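Project Report: Lost Tracking in a Hand-Held Gripper
Group members: Rocío Cabral, Amancay Salinas, Iara Montecinos
Supervisor: Torbjørn Sandberg
Submitted: 1 February 2021

1. Background

Our group worked with the hand-held gripper in the Clodel project. A person holds the tool, moves it over a table and closes the two fingers on an object. The camera on the tool records the movement, and the software estimates the path of the hand from the video. Later this path is sent to the robot arm, which should repeat it.

In October the arm repeated one of our paths and drove its fingers into the table. One finger was broken and the wrist stopped with an overload error. Nobody was hurt, but Amancay was standing closer than the safety rule permits. This report describes what we found about the cause.

2. What happened

We had recorded 147 paths with the software Derorus. Before the accident the arm had repeated 23 of them without trouble. In the next one the approach looked normal, then the arm went down 6 cm more than it should and did not slow down. Iara pressed the stop button, but the contact had already been made.

First we suspected the arm. Javiera Zapata from the workshop checked the joints and the calibration and found no error. After that we looked at the recorded path itself, and the jump in height was already in the file.

3. Search for the cause

The software follows small points in the picture from one moment to the next. It needs points that are fixed in the room. On our table there is little to follow: the wood is pale, the grain is thin and similar everywhere, and the lamp makes a strong reflection between the fingers. A reflection does not stay on one place of the wood when the camera moves, so a point on its border gives a false movement. The holes on top of the fingers are small and clear, but they travel together with the camera and say nothing about the table.
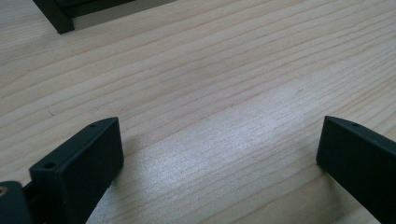 4. Test

We repeated the same hand movement under two conditions, five times each. With the lamp on and the table bare, tracking was lost in nearly all recordings. With the lamp turned to the wall and a printed cloth under the work area, it was not lost in any. We know that this is a small test. We also changed two things at once - Torbjørn pointed this out to us - and therefore we can not say how much each of them helped.

We also found that Derorus writes a warning in its log when it loses the points. The path file does not contain this warning. It is filled with guessed positions, and our replay program accepted them as good ones.

5. Changes

The replay program now reads the log and refuses a path with a warning in it. A lower limit for the height was set in the arm controller, so a wrong file can not push the fingers into the table. The first replay of any path is done at slow speed, with everybody behind the yellow line and one person at the stop button.

6. Open points

The older paths must be checked again with the new program. We would also like to mask the fingers in the video before tracking, but we had no time for it.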